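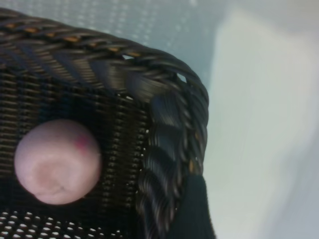

Dark wicker basket, braided rim

Minutes of the Torkance Street Block Association, February meeting
Taken by me, Ketsara Paisan, again, so blame me for the spelling.

Present: Decha Siriwan (running the meeting), Vichien Khamphan, Alcides Urrego, me, and a good crowd from the even side of the street. Ekkachai Phromma sent word that he had a cold and wanted his vote counted on the plant swap anyway. We said he could have it.

We got going at 7:10 because the front door of the Clanell Room sticks and half of us were out on the steps pushing. Decha read last month's minutes out loud. Alcides said I wrote that he was "against" the speed bump when he was only "not crazy about it." Fixed. Minutes approved.

Money. We have $309 in the account, which is better than I thought! Vichien went over what went out: $91 for road salt and a new shovel, and the shovel is in his garage if you want it (text first, the dog is loud). Alcides asked if we could buy salt earlier next year, before the price goes up. Everyone liked that, and Vichien is going to put it on his calendar for the fall.

Street lights. The one by the Vasylenko bakery is still out. Decha has called the city 3 times and has a ticket number now, so that's progress, I guess. I offered to write a letter as well. A woman from the corner house (I'm so sorry, I didn't catch your name, please tell me next time) said the light flickered on for a bit the other night and went off again, so it may be the wiring and not the bulb. Decha will pass that along.

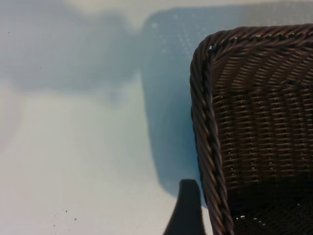 She also said the curb there has crumbled pretty badly, and her mother nearly turned an ankle on it. We went back and forth on whether the curb goes in the same complaint or gets its own. Decha thinks separate, since it's a different department. I think one letter with both things in it is harder to lose. We settled on my letter covering both and Decha filing the curb by itself online, so they'll be hearing from us twice.

Plant swap. This took up most of the night, and I enjoyed every minute of it. We're doing it again in the spring, in the lot behind Brekis Hardware, if they say yes. Alcides is asking. Last year we ran out of tables early on and people had tomato seedlings lined up along the fence, so this time everybody who has a folding table should bring it, and please put your name on the bottom with tape!

Labels came up too. Vichien took home what he was told was a sweet pepper and it was very much not a sweet pepper. New rule: if you don't know what it is, write "don't know" on the pot. Leftovers go to the school garden at the end, same as before.
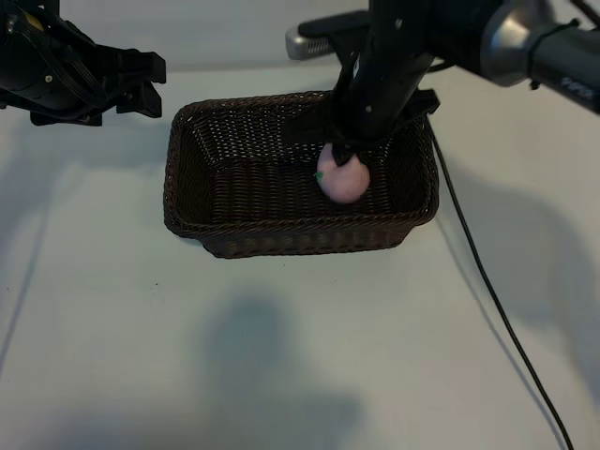

Wicker basket with a small pink toy inside

There was a side talk about whether to let people sell things. Alcides would like a baked goods corner, and I would like to eat from it, but Decha worries that once there's cash it becomes a different kind of day. We voted. Swap stays free, baked goods by donation, and whatever comes in goes toward salt. Ekkachai's vote was counted with the yes side, as he asked.

Parking during street sweeping. Two cars got tickets in the same week because the sign is behind the big maple. Vichien will ask about trimming it. Until then, move your car!

Questions from the floor
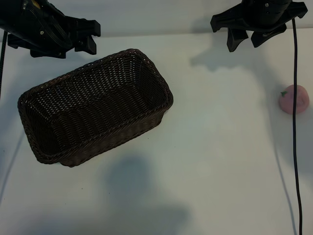 Can we bring houseplants to the swap, or is it only garden stuff?
Houseplants are welcome, and so are cuttings, as long as you've checked them for bugs first.

Decha closed the meeting at 8:35. Next month we're in the Clanell Room again, same time, and Alcides is bringing the coffee. I still have somebody's green scarf from the coat hooks, so knock on my door if it's yours.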